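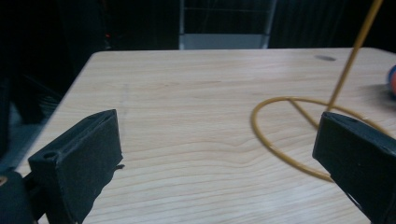 Good Habits for Handheld Gripper Work on a Wooden Table

I love this kind of work. You get a gripper in your hand, a table, a few household things to pick up, and at the end of the afternoon there is a stack of recordings that a robot arm can learn from. It can all be done in a spare room! But the recordings are only as good as the habits behind them, and most of those habits are plain old workshop sense. These are the ones we go by at Celthorpe, gathered up from notes taped inside a cupboard door.

Cables first, always

If I could get new people to pick up one habit, it would be looking at the cables before anything else. A cord that comes down onto the table and lies there in a loop is easy to stop seeing after ten minutes. The fingers will find it for you. A loop can hook over a fingertip, or sit right where you meant to put a cup down, and a cord running upward can swing into the path of your wrist.

Follow every cord from end to end with your eyes. If it belongs to the task (coiling a cable is a great task, by the way), leave it where the task sheet says. If it doesn't, send it off the nearest edge and clip it to the table leg. Soft fabric ties are much kinder to thin cords than zip ties, and you can undo them with one hand. Leave enough slack that you can reach all four corners without a tug.

Never pull on a snagged cord with the gripper. Open the fingers, put the tool down, and free it by hand.

Looking after the wood

Wood is a lovely surface to work on, and it will last for years if you treat it right. Wipe it with a barely damp cloth and then a dry one, going with the grain. Skip the spray polish! It leaves a slick film, so light things skate away when a finger touches them, and it makes the top shinier under an overhead lamp.

Old marks can stay. A dark spot or a dent that has been there for 100 recordings does no harm, and sanding it out halfway through a job means the second half of the set is on a different-looking table. Save the sanding for the gap between jobs. New marks get a line in the log with the recording number, nothing fancy.

Put felt under anything heavy that lives on the table, and check the felt for grit now and then.

Fingers and screws

Check the fingers before you start and again after lunch. Wiggle each one sideways. There should be no play at all, and if there is, snug the screws a little at a time, switching from side to side. Please don't lean on the driver — a stripped hole in a plastic part is a sad thing. Then close the fingers slowly on a strip of paper and give it a pull. It should hold evenly on both sides.

Clean them with a dry cloth. Tape residue comes off with a dab of rubbing alcohol, but try it on the back of the part first. Our spare pair lives in an old Proltatness mint tin, labeled left and right.

What goes on the table

Task items on, everything else off. Mugs, phones, keys and the log book go on the side shelf. Anything parked near the far edge tends to get bumped over it, so we keep a hand's width clear all the way along unless the task calls for something there.

Start each recording with the fingers open, hold still for a slow count of 5, and finish the same way. Whoever sorts the files later will thank you. Ryan Mapplebeck went through all 1566 recordings in the Muvgate set, and 136 of them had to be trimmed by hand for want of a clean start.

Light and elbow room

One steady lamp overhead beats three clever ones. Close the blinds if the sun is moving across the table, especially in October when it comes in low. The rest of the room can be as dim as you like, so long as you can see the floor where you're standing. Keep bags and coats out from around the table legs.

Take a break when your grip gets sloppy. You'll notice it in your thumb first.

When you stop for the day

Fingers closed, tool in its cradle, charger on, and check that the little light has come on. Coil the loose cords over and under so they fall open next time without a twist. Wipe the table and write down the last recording number. If a screw was loose or a cord looked worn near the plug, put a strip of red tape on it and leave it on the top shelf for the morning person.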